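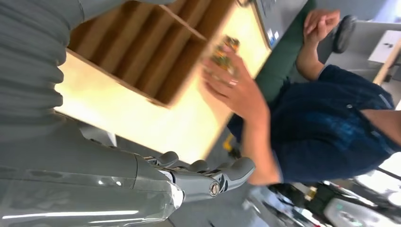
The scores should go home with the singers for the whole season, Zoriana Symonenko wrote after the January issue, and not come back every week to be handed out again. She added that she had spent more time looking for her copy of the Requiem than singing from it, and that she would like to write breathing marks in a score she could expect to see again.

Three other members wrote in along the same lines, and one wrote to say the old way was fine. The old way is ending. From the start of the spring season, Kakley Singers will lend scores by the season.

Every singer gets one folder with a number on the front. The same number is penciled inside the cover of each score in it. Pick up your folder at the first rehearsal, sign the sheet, and take it home. It comes back after the concert. If you leave the choir partway through, bring it back or send it with someone from your section.

Pencil only, please. A soft pencil, a 2B if you have one, comes off with a plain eraser and doesn't dent the page. The Dovhaniuk psalm settings are on thin paper and will tear if rubbed hard, so mark those lightly. Highlighter does not come off at all. Neither do the small sticky flags after a few months, and several copies of the carols have lost part of the alto line that way.

Pylyp Hrytsenko and Annelies Tanner went through the whole library over the winter. The count came to 1173 copies, of which 507 are our own and the rest are on long loan from other choirs. The loaned copies have a green dot on the spine. Those have to go back in the state they came in, and we pay the cover price for any that don't. The missing copies are mostly small things: the madrigal book, the two Welsh songs, and the tenor part of the Easter anthem, which has been short for as long as anyone can remember. If you have any of these at home, put them in the return box by the piano. You don't need to leave a name.

A few people asked about printing from files. For music that is out of copyright this is allowed and we will send the link. For everything else we need a bought copy for each singer, and a photocopy of your neighbor's score is not a substitute, even for one rehearsal. If you are without a score, share for the evening and tell Annelies at the break. 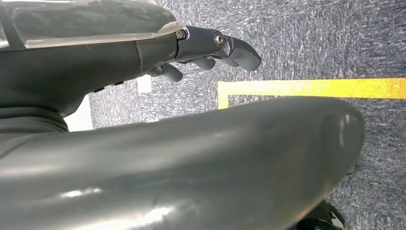 Photo: Lachlan Hinds

Large-print copies are available for most of the spring program. They are on ledger paper and don't fit the standard folder, so we have ordered wider ones with an elastic strap. Ask for one by email before the first rehearsal. The psalm settings were re-set in larger type by Elis Kemeys, who would like to hear about wrong notes. One has been found so far, in the second bass at bar 41, where the F should be sharp.

The folder deposit is $2. You get it back with the folder, or you can leave it toward new music. We are looking at a set of part-songs for the fall and would need 100 copies to cover both the main choir and the summer group, which is more than we can buy in one go.

Spring pieces, in the order we will rehearse them: the Easter anthem, the psalm settings, the two Welsh songs, then the Requiem from the Sanctus on. Please look at the Sanctus before you come. The entry after the rest on the third page was late every time last season, mainly in the sopranos.

Folders can be picked up from seven o'clock on Friday, March 29, 2019. Rehearsal starts at half past.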